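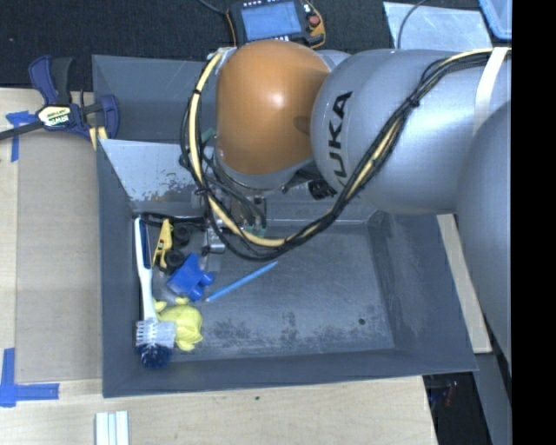
KUKA over the gray bin, mixed items along the left wall, pendant on the floor behind.

Lists > Handling > Bin picking > Re: parallel jaw vs. suction on mixed items
3 min read

Following up on the question from Monday, quoted here for those who get the digest:

> We are choosing between the Fuchs parallel jaw and the Purnano
> suction cup for a bin of mixed household items. Has anyone run both
> on the same arm and the same bin? Our cell only has room for one
> tool, and a tool changer is not in the budget. Also interested in
> whether the cable routing gave you trouble at steep wrist angles.

We ran both at Womcombe, same arm, same bin, same item set, 200 attempts per tool. Camera and controller settings were not changed between runs. An attempt counts as good if the item leaves the bin and is released over the drop zone. Dropping it on the way is a miss.

Jaw: 42 misses.
Suction: 76 misses.

The totals hide most of what matters. Suction was better on flat packaging, which we have since taken out of the set. On the items now in the bin it is the wrong tool. The bristle end of the dish brush will not seal at all, and the handle is too narrow for the cup unless you land on its center line. The light blue stick is worse. The wheeled yellow toy seals on its flat side, then peels off as soon as the wrist turns.

The jaw's misses are nearly all near the walls. With a long item lying against the left side, one finger has to go between the item and a sloping wall, and the planner rejects the approach or the finger lands on the slope. Tilting the tool helps. We allow up to 15 degrees now and would go further if the wrist housing did not get close to the rim at the back.

On cables: yes, it gave trouble. Our bundle is strapped along the arm and hangs in a wide loop under the orange wrist housing. The slack is needed for the last joint. With less of it the bundle went tight at the end of travel; with more it blocks the overhead view of the fingers. We settled on the present length and limited the last joint in software. If you have an internal feed, use it.

Two smaller points.

Clamp the bin. Ours shifted a few millimeters whenever a finger touched the wall, and after a dozen such contacts the wall model was no longer good enough for close approaches. An Irwin bar clamp at one corner fixed that.

Check your depth data on the bin itself. Ours has a light, reflective panel at the back left, and the Tisport camera returns holes along it at some exposures - the segmentation then reports an item that does not exist. We mask that area for now. This costs us real picks when something slides up against the panel, so I would not call it solved.

For one tool and no changer, I would take the jaw. If your set is mostly boxes and bags, the answer is different, and our numbers will not help you much.

I can post the per-item table and the joint limits if there is interest. The logs are too large for the list.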